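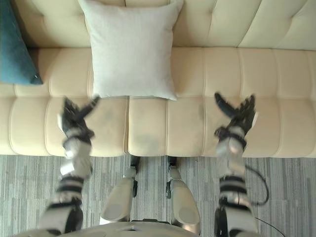
A white throw pillow on the cream leather sofa.

The singer who records as Belletti would like it known that fame has been exhausting. The third album comes out in April, the interview slots were handed out in blocks, and mine started at 2 in the afternoon and ran late, as these things do.

I had been warned that the retirement talk was off limits. Belletti brought it up before I had my notebook open.

"I said I was done, and when I said it I was done," the singer told me. "People want it to have been a stunt. I couldn't get out of bed. I didn't want to hear my own voice coming out of a car."

For anyone who missed it, the retirement was announced in a late-night post and lasted 93 days. It ended with a single, a new haircut and a tour that had plainly been booked for a while. Halls of the size on that list don't come free at three months' notice. I asked when the dates had gone on hold.

"I don't do the calendar. I have people who do the calendar."

Did those people know about the retirement?

"They knew I was tired."

That is as far as we got on the calendar. The label, Sovgate, later sent a two-line note saying that it supports its artists at every stage of their journey, and that it had no comment on venue bookings.

The new record is called Drultbridge, after the town where Belletti grew up and, by the singer's own account, has spent four nights in the past six years. It has 10 songs. Most of them are about missing the place. I like three of them very much, particularly the slow one with the organ, and I said so, and got a real smile for it. Then I asked what the town thought of being an album title.

"They're proud. I think they're proud. My old street is in the second verse of the first song, so."

The plan is to open the tour there, at the old ballroom, which holds 587 people. It sounds generous until you look at how the tickets are being sold. Half of them are tied to a preorder bundle with a vinyl record and a scarf. Belletti looked honestly surprised when I read out the price.

"That's with the scarf?"

With the scarf.

"I'd have to look into that. It was supposed to be a thank-you show."
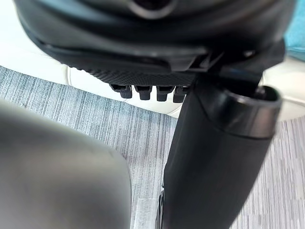 Hsu, who had been answering messages all through this, looked up to say that the bundle was optional, that plain tickets would be released closer to the night, and that fans had asked for the scarf. How many plain tickets? That was still being worked out.

Belletti waited for this to finish and then went back, without being asked, to the question of money and friends. Two old bandmates are not on speaking terms with the singer, and the fifth song on the album seems to be addressed to one of them. It is not a kind song. It is also the likely next single.

"I wrote it for me. If somebody hears themselves in it, that's theirs to carry."

Had the bandmate been sent a copy?

"No. Would you?"

I probably wouldn't. I probably wouldn't put it on the radio either, and I said that too, and we both drank some water.

Toward the end I asked whether there would be another retirement. Belletti laughed and said not this year, and Hsu said that was time.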